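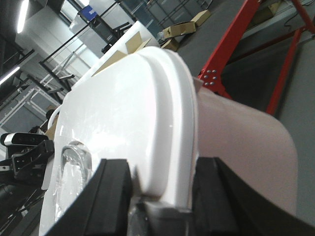 腕部相机视角，两指夹持光面白色塑料件

分类：邮件列表存档 > 遥操作与示教 > 夹持 / 数据采集

主题：Re: 光面塑料件的遥操作示教，夹住以后总是转

各位好，

上一封信问得比较细，我按顺序回。先把原信引在前面，方便后来翻存档的人。

> 列表里的各位：
>
> 我们这边用主从臂做示教，从臂两台，末端都是两指夹爪，指面贴了软垫。任务是从纸箱里取出大件的塑料零件，转到合适的朝向，放到工作台上，再由另一台臂扶正。软件用的是 Selter 的录制端，回放和清洗是自己写的脚本。
>
> 目前卡在几个地方：
>
> 1. 零件表面很光，夹住以后一抬起来就绕着指面转。操作员在主臂这边感觉不到，等画面里看出来已经歪了。训练出来的策略也学会了歪着放。
>
> 2. 操作员之间手法差别很大。有人喜欢从边沿下手，有人直接夹中间。混在一起训练，策略会停在两种抓法中间，手指张着不动。
>
> 3. 腕部相机在夹住大件之后基本被零件挡满，只剩边上一点背景。这一路还有没有用？要不要在夹住以后把它屏蔽掉？
>
> 4. 失败的示教到底留不留。我们现在一律删，但删完以后数据少了很多。
>
> 另外想问一下有没有人试过拖动示教（直接用手推着臂走）来录这类任务，和遥操作比哪个省事。
>
> 先谢过。

以下逐条回。我们的情况和你们接近，但不完全一样，参数请不要直接照抄。

一、关于夹住以后转

我们最早也以为是夹持力不够，把力往上加，结果零件壁被压得变形，松开时会弹一下，放置位置反而更散。后来把力调回去，改抓取点。有凸起边沿的零件，让一根手指的软垫贴平面一侧，另一根手指从边沿外侧压过来，指面尽量与边沿走向平行。这样转动时会先碰到边沿，有一个机械上的限位。只夹两个光滑曲面的话，接触区很小，怎么加力都容易转。

操作上要求所有人在抬起之前停一下。停顿的作用是让从臂跟上主臂，延迟造成的位置差在这段时间里消掉。停完以后先抬一点点，看腕部画面里零件边线和手指的夹角有没有变，没变再继续往上。夹角变了就放回去重抓，这一条照样录，不中断。

软垫的状态也要管。我们用的是 Dvořáček 的垫子，新垫子有一层脱模剂，没擦之前很滑。用过一阵子以后表面会积灰，摩擦也会下降。现在每次开始录制前用酒精布擦一遍，等干透再录。擦垫子这件事要写进录制日志，不然后面分析滑动的时候会莫名其妙看到一段特别好的数据，查半天查不出原因。

主臂有没有力反馈，对这个问题帮助没有想象中大。我们借 Binow 的带反馈主臂试过一阵，操作员能感觉到碰到了东西，但绕指面的转动产生的力矩很小，手上分辨不出来，最后还是靠看画面。如果预算有限，我建议先把画面延迟降下来，反馈可以晚点再说。

二、关于手法不统一

这一条花的时间最多。参与录制的操作员一共四个人，一开始没有规定抓法，各录各的。单独拿一个人的数据训练，效果都还可以，合起来就出现你们说的情况，手到了零件跟前不收拢，或者收一半又张开。

我们的处理是写了一份抓取约定，内容很短，大意如下：

- 有边沿的件，从边沿一侧下手。零件在箱里的朝向不合适时，先用指背拨一下，拨完再抓。
- 接近方向固定为从上方斜着下来，不许从侧面平推。
- 两根手指都接触以后停一下，再抬。
- 转朝向的动作在离开箱口之后做，在箱里不转。
- 交给另一台臂之前，两台臂都停住，等第二台夹稳，第一台再松。
- 零件上有透明小件的，手指不压在透明小件上。

约定写好之后，每个人先练习，练习数据不进库。练到别人看回放分不出是谁录的，就算可以了。这个标准听上去含糊，用起来倒是很快，盲看几条就知道谁还没改过来。

有一点要提醒：不要把约定写得太死。我们第一版连手肘的姿态都规定了，操作员为了满足姿态要求，动作变得很别扭，中间有很多无意义的小修正，策略把这些小抖动也学进去了。后来删掉了这部分，只约束接触点、接近方向和停顿，其余随意。

旧数据没有全部扔掉。我们给每条打了抓法标签，训练时只用符合约定的那一类，剩下的留着做预训练，后面再看有没有用。
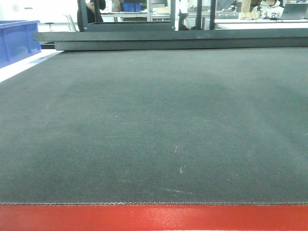
台面这边也要统一。我们换过几种垫面，最后定的是深灰色、表面带细纤维的那种，优点是不反光，白色零件放上去轮廓清楚，背景分割基本不用调。缺点是会留下擦痕和浅色的小点，时间久了积得多，固定相机那一路会受影响。我们的做法是每一批录制开始前，先空拍一段台面存档，和上一批对比，差别大就清理，清理不掉就换。空拍的时候臂要完全退到画面外。

边界的处理也值得说一下。台面近侧最好有一条颜色鲜明的边，红色就很合适，操作员看固定相机画面的时候可以拿它做参照，知道自己离近端还有多远。远侧用深色的型材挡住，零件滑过去也不会掉。型材不要用抛光的，顶面反光会随灯光变化，录出来一条亮一条暗。

背景里的人和杂物，我们没有刻意清理。一开始有人主张拉一道布帘，把工位和后面的办公桌隔开，试了以后发现策略在布帘拿掉后成功率下降明显，说明它多少依赖了干净背景。后来就敞开录，后面该坐人坐人，该放箱子放箱子，训练时再做裁剪和颜色扰动。唯一的要求是录制过程中不要有人把手伸进工作区，伸进来的那一条作废。

三、关于腕部相机被挡住

我的意见是留着，不要屏蔽。大件夹住以后画面中间确实全是零件表面，看上去没有信息，但零件边线相对手指的角度、表面高光移动的方向，都和转动有关。前面说的抬起前检查，靠的就是这一路。

我们做过一次对照，同样的训练数据，一组在夹爪闭合后把腕部画面置黑，另一组保留。置黑那组抓取阶段没有差别，差别出在抬起之后：零件转了它不知道，照样往下放。保留的那组会有重抓的动作，当然前提是示教里录了重抓，这个下面第四条会讲。

需要注意的是曝光。白色光面件在顶灯底下会有很强的高光，自动曝光一遇到零件靠近就往下压，背景整个变暗，等零件移开又慢慢亮回来。建议腕部相机锁定曝光和白平衡，宁可零件上有一小块过曝。锁定的数值写进录制配置，和数据一起存。我们吃过亏，有一批数据是重启之后录的，配置没有加载，恢复成了自动，发现的时候已经录了大半天，只能单独归一类。

如果用的是带深度的相机，光面白件和透明小件的深度都不太可靠。透明小件的地方常常直接穿过去，读到后面的东西。我们只用彩色画面做输入，深度留着离线检查碰撞。

同步也顺便说一句。我们一共用3路画面，两台臂各一路腕部，加一路固定。三路的时间戳一定要统一到同一个时钟，不要用各自驱动给的时间。早期我们偷懒，用接收时间对齐，平时看不出问题，网络一忙就错位，策略学出来的闭合动作总是早一点。

四、关于失败示教

不要一律删。我们到三月底为止录了3,048条，其中860条按最初的标准属于失败，原先是打算删掉的。后来重新看了一遍，分成几种处理：

第一种，中途失误但操作员自己纠正了，最后放好了。这种全部留下，并且标出从哪一帧开始失误、从哪一帧开始恢复。训练时失误前的接近段和恢复段都用，失误那一小段不计损失。策略会重抓，就是从这里学来的。

第二种，失误以后没有纠正，零件掉了或者放歪了。成功之前的部分截出来，比如抓取是好的，只是放歪了，那就保留抓取段。截断位置由人来定，我们试过自动截，效果不行，经常截在手指刚松的地方，训练出来的策略会提前松手。

第三种，设备问题造成的，包括断流、主从失步、相机丢帧。这种直接删，不用犹豫。但删之前把原因记下来，同一个原因反复出现就该停下来修设备。

第四种，操作员走神或者被打断，动作中间有很长的静止。静止段剪短，其余保留。静止太多会让策略学会发呆，你们说的手指张着不动，除了抓法混杂，也可以查查是不是这个原因。我们后来把超过阈值的静止自动标出来，人工再看一遍。抓取约定里那个有意的停顿不算在内，那个要留着，长度尽量一致。

另外建议专门录一些从坏状态开始的示教。由一个人把零件摆成快要滑掉的姿势让夹爪夹住，然后操作员接手，从这里往回救。条数不用多，占比太高反而会让策略在正常情况下也多此一举地重抓。比例我们还在调，没有能给的结论。

五、关于拖动示教

试过，用在单臂的简单放置上可以，速度比遥操作快，新人上手也容易。用在你们这个任务上有几个麻烦。

人的手和胳膊会进画面，腕部相机尤其躲不开。要么录完再让机器人按轨迹回放一遍，用回放时的画面做训练数据，等于每条要走两遍，而且零件得放回一模一样的位置，从纸箱里取件很难做到。

两台臂一个人推不过来。两个人各推一台，交接的时候配合不好，容易把零件拽偏。

夹爪开合要靠按钮，一只手推臂一只手按钮，动作会分成一段一段的，不连贯。

所以目前我们的分工是：纸箱取件、转朝向、双臂交接全部用遥操作录；拖动只用来定固定点位，比如准备位、退出位、相机空拍时的停靠位。这些点位不需要示教数据，推到位置记一下关节角就行。

六、其他零碎

Selter 录制端新版本把夹爪通道的单位改了，旧版是开口宽度，新版是归一化之后的开度。混着用不会报错，训练出来夹爪就是合不紧。你们信里没写版本，建议先查这个，和滑动的问题有可能叠在一起。

线缆。两台臂之间的线如果垂在台面下方，主臂动作快的时候会被从臂的肘部挂到。走线留够余量，录制前让臂把极限姿态都走一遍。我们断过一根相机线，接触不良的那几天画面时好时坏，比彻底断了还难查。

纸箱。箱盖翻起来的角度每次都不一样，会挡住接近方向。不要把箱盖剪掉，实际使用时箱盖是在的。我们要求操作员录制前随手把箱盖拨一下，让它有变化，碰到挡得厉害的，示教里包含把箱盖顶开的动作。

操作员休息。连续录久了动作会变糙，本人往往没感觉。看抬起前的停顿时长就能看出来，越到后面越短。我们把这个时长画成曲线，短到一定程度就换人。

抓取约定的文本和打标签的脚本，我整理一下放到 Jarnwood 的共享目录里，脚本依赖我们自己的目录结构，拿去以后路径要改。标签格式是纯文本，每条示教一个文件，字段有抓法、失误起始帧、恢复起始帧、截断帧、备注。

还有两个问题想反过来问你们：第二台臂扶正的时候，是等第一台完全退开再动，还是两台同时在台面上？我们同时动的时候固定相机那一路遮挡很严重，还没有好办法。再就是你们的软垫是整片贴还是分块贴，分块的我们没试过，想知道边缘会不会翘。

回信请直接发到列表，不用单独抄送我。

> 补充一句，上一封忘了写：我们的主臂和从臂是同尺寸的，
> 没有做缩放。台面高度和主臂底座高度不一样，操作员反映
> 看画面和手上的感觉对不上，不知道有没有关系。

补充的这条也回一下。有关系，但影响的主要是新人，练一阵会适应。我们把主臂底座垫高，和从臂底座离台面的高度一致，之后练习时间明显缩短。没条件垫的话，至少保证主臂的朝向和固定相机画面的朝向一致，左右不要反。缩放不建议在这个任务上用，大件转朝向的时候手腕转动幅度大，平移缩了转动没缩，手上会很乱。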